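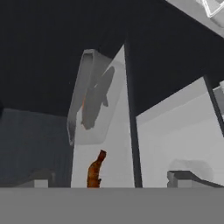
Testing a kitchen robot in simulation saves little if every test starts from the same tidy shelf, according to Liya Lemma, and a package that shuffles the groceries between runs would be worth paying for.

Home | Products | Press | Contact

Print this page | E-mail this page

Givov Releases Nitura 3 Kitchen Simulation Package

9/28/26 — Givov today released Nitura 3, a simulated home kitchen for teams that build and test robot arms. The package is sold by yearly license and runs on an ordinary office workstation with one graphics card.

Nitura 3 ships with 13 kitchen layouts and a library of 3533 household objects. Each layout has doors, drawers and shelves that the arm can work with. Users choose a task, such as reaching to a refrigerator shelf, and the software changes the items and their positions for each run.

"Customers told us the refrigerator was the part they needed most," said Li-hua Hung, product manager at Givov. "Clear glasses stand next to bottles, the shelf above is close, and the arm has to get in past all of it. We spent most of the year since version 2 on that."
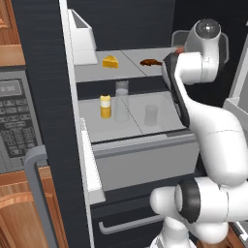 Early use at Doolan

Doolan, which makes software for robot arms, has used a trial copy since May. Ming-te Lam, who runs testing there, said setting up a new task now takes his team roughly 8 hours, including the time to check the camera views.

"We still run everything on a real arm before it goes out," Lam said. "The import tool for our own grippers needs work — we had to fix two joint limits by hand."

Givov said a corrected import tool will be sent to all license holders as a free update.

Availability

Nitura 3 can be ordered from Givov starting today. Holders of a current Nitura 2 license can move up at no charge until the license runs out. Schools may apply for a reduced rate.

Press contact: Ho-yin Shih, Givov

Filed under: Robotics & Automation > Software > New Products

Print | E-mail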